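I have been meaning to sort out my beads since December, and by meaning to I mean walking past the biscuit tin on the landing and giving it a guilty little pat. It was my grandmother's tin, and over the years it has swallowed beads, odd buttons, earring hooks, a broken clasp from my school satchel and (I found this at the very bottom) two of my brother's milk teeth in an envelope. So you can imagine what it was like trying to find a matching pair of anything in there.

What finally got me going was Mỹ Kiều coming round for tea. She wanted to mend a bracelet, and we spent most of the evening with the tin tipped out over a tray, squinting at seed beads and eating far too much ginger cake. It was lovely, but we never did find the green ones! She told me to go and look in Gulerach, the little hardware shop behind the station, where they keep boxes meant for screws and fishing bits that do beautifully for this sort of thing.

Well, I went, and I was in there for 48 minutes according to my parking ticket. I do love a hardware shop. There were great big cases with up to 100 pockets, which would have been showing off, and some very pretty wooden ones I couldn't justify. In the end I chose a smoky grey plastic one with a lid that folds right back, snap latches on the front and dividers making a nice grid of little pockets. I like that you can see through it, as I am the kind of person who forgets what she owns the moment a lid is shut.

My plan is to go by colour, with the blues and greens down one side and the warm colours down the other, and the hooks and clasps wherever they will fit. Thảo Ông thinks I should go by size, and she may well be right, but I know I'd never keep it up. The buttons are going back in the tin, where I think Gran would want them. I'm going to start on the filling tomorrow with the radio on and a pot of tea. 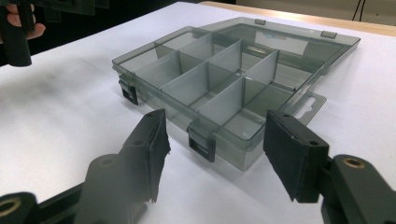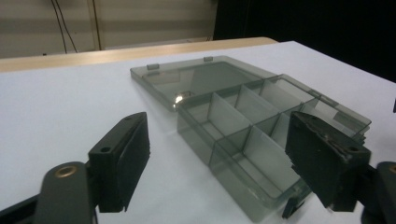 The new bead box with its lid open, still waiting for its beads.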